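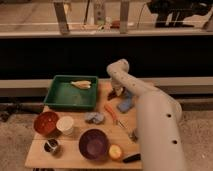 **Can the Grivivine 85 run while fuel is being moved in the pool?**

The unit can stay in service during fuel movement as long as it is hung on the pool wall and the suction hose is parked. Vacuuming the floor or the tops of the racks has to stop until the fuel move is finished. Your own fuel handling procedures come first if they are stricter than this.

# Grivivine 85 Underwater Filter and Vacuum Unit

The Grivivine 85 is a submersible filter unit for spent fuel pools, reactor cavities and transfer canals. It takes in pool water, passes it through cartridge filters and returns it to the pool. With a hose and floor tool attached, the same unit works as a vacuum for loose debris and settled crud.

Everything that collects activity stays under water. The pump, the filter housings and the debris strainer all hang below the surface, and only the power cable and the gauge lines come up to the control box on the deck. Water is the shielding, so there is no lead to rig and no shielded housing to find floor space for.

Irivico builds the unit at its Stisville shop. It replaces the older Grivivine 60, and the wall bracket is the same, so plants that own a 60 can hang the new one in the same place.

## What it's used for

- Clearing up cloudy water before and during refueling
- Vacuuming the cavity floor ahead of drain-down
- Picking up chips and fines after underwater cutting
- Extra filtering when the installed pool cleanup system is out of service
- Cleaning the transfer canal and the cask loading pit

It is a particulate filter. It doesn't remove dissolved activity, and it isn't a replacement for the plant demineralizers. An underwater ion exchange vessel can be connected to the discharge side, but that is ordered separately and has its own page.

## Specifications

| Item | Value |
|---|---|
| Rated flow, clean filters | 85 gallons per minute |
| Maximum depth, bottom of unit | 40 feet |
| Dry weight, no filters | 587 pounds |
| Filter cartridges | 4 |
| Filter ratings available | 0.5, 1, 5 and 20 micron |
| Wetted metal | 304L stainless steel |
| Seals | EPDM |
| Motor | Water-filled submersible, three-phase |
| Supply | 460 V, 60 Hz |
| Suction connection | 2-inch cam and groove |
| Maximum water temperature | 140 °F |
| Control box | Deck-standing, with ground fault protection |

Rated flow is measured with 20-micron cartridges and no suction hose. Expect less with finer cartridges, and less again with a long hose. If you mainly plan to vacuum, the 20-micron set is the one to start with. Plants chasing water clarity usually begin with 5 and change to 1 once the first set has loaded up.

The motor is filled with demineralized water. There is no oil anywhere in the submerged part of the unit.

## How it goes together

The frame is an open stainless weldment with the pump at the bottom and four filter housings above it. Each housing has a hinged lid with a single latch, worked from the bridge or the pool edge with a standard long-handled pole. The latch is held closed by a spring and can't come loose from the lid.

Water enters through the strainer, which has a 1/8-inch perforated basket. The basket catches anything big enough to damage the pump: wire, chips, pieces of tie wrap, the odd washer. It lifts out separately and doesn't need to be changed with the filters. From the strainer the water goes up through the cartridges, then through the pump, then out. The pump only ever sees filtered water, which keeps crud from settling in the casing and makes the unit much easier to decontaminate at the end of a job.

All fasteners on the submerged part are captive or lock-wired. A parts count sheet ships with every unit for foreign material control, and it should be signed off before the unit goes in and after it comes out.

The discharge can be pointed straight up, straight down or out to the side. Up is the usual choice for surface clarity. Don't point it down when the unit is hanging over racks or near the floor – it will stir up whatever is there.

## Installation

Two people and a crane can put the unit in service in one shift. The lifting bail is rated for the unit full of water with loaded filters.

1. Check the pool wall or curb against the bracket drawing. The standard bracket fits curbs from 6 to 14 inches wide.
2. Set the bracket and install the safety lanyard.
3. Load the cartridges and close all four lids.
4. Megger the motor and record the reading on the test sheet.
5. Lift the unit over the pool and lower it slowly. Hold it just below the surface until no more bubbles come up.
6. Lower to the working depth and seat the frame on the bracket hooks.
7. Connect the gauge lines to the control box, then the power cable.
8. Start the pump and check rotation with the discharge pressure gauge. Low pressure with full current means two phases are swapped.

Keep at least 10 feet of water over the filter housings while the unit is running. Your radiation protection group may ask for more depending on what you expect to collect. The bracket extension comes in 3-foot sections for deeper settings.

The siphon break on the discharge must stay open. It is a drilled hole in the top elbow and should be looked at every time the unit is out of the water. Never run a hose from the discharge out of the pool.

## Filter changes

Watch the differential pressure gauge on the control box. A clean set reads 3 to 5 psi. Change the cartridges at 25 psi, or earlier if your dose rate limit is reached first. In a cavity after cutting work, the dose rate limit nearly always comes first.

Stop the pump and wait five minutes before opening a lid. Cartridges are pulled one at a time with the pole and moved under water to a storage rack or straight to a disposal liner. They have a steel bail at the top and no plastic end cap, so the pole hook has something solid to hold. Survey each one before it is brought anywhere near the surface.

Fresh cartridges need to be soaked before they are lowered. A dry one floats, and it will fight you all the way down.

## Vacuum package

The vacuum package is ordered as one item and includes:

- 50 feet of smooth-bore suction hose in 10-foot lengths
- Floor tool with adjustable skirt
- Crevice tool for rack tops and corners
- Pole adapter
- Hose floats and tie-offs
- Blanking cap for the suction connection

The hose is yellow with a black stripe so it can be followed under water. It is smooth inside all the way through. Ribbed hose should not be used, as fines settle in the ribs and turn into hot spots.

## Maintenance

The pump seal and lower bearing are due for inspection at 1,796 running hours. The hour meter is in the control box and can't be reset from the front panel. Other checks are short:

- **Before each use:** motor insulation, cable jacket, lid seals, siphon break, lanyard
- **Weekly in service:** gauge readings, motor current, strainer condition
- **After each use:** flush with demineralized water, drain, survey, wrap

Lid seals are a wear part. Replace them once per outage whether or not they look worn. A nicked seal lets water past the cartridge and the only sign is differential pressure that never climbs.

If the unit is going to be stored contaminated, leave the lids unlatched and the seals out. The storage box has a drain and a HEPA vent.

## What comes with the unit

Filter unit with lifting bail, wall bracket, deck control box, 75-foot power cable, gauge lines, one set of 20-micron cartridges, spare lid seals, storage box, and a document package with material certificates, weld records, the hydrostatic test report and the pump curve for your serial number.

Poles are not included. Most plants have them already.

## Ordering

| Part number | Description |
|---|---|
| GV85-100 | Filter unit, complete as listed |
| GV85-110 | Vacuum package |
| GV85-121 | Cartridge set, 0.5 micron |
| GV85-122 | Cartridge set, 1 micron |
| GV85-123 | Cartridge set, 5 micron |
| GV85-124 | Cartridge set, 20 micron |
| GV85-130 | Bracket extension, 3-foot section |
| GV85-140 | Lid seal kit |
| GV85-150 | Seal and bearing kit |

Units are built to order. Cartridges and seal kits are stock items and ship from Stisville. Rental units are handled by Prokopenko, including delivery, setup and return survey. Rentals for the spring outage season go early, and a rental has to be released by your site before it can be shipped to the next one.

When asking for a quote, send the curb width, pool depth, supply voltage and the length of cable run to the nearest outlet. For 380 V, 50 Hz sites, ask for the export motor. Flow is lower on that version and the pump curve is available on request.

Page revised Monday, March 2, 2020. Cable length changed from 60 to 75 feet; part number GV85-130 added.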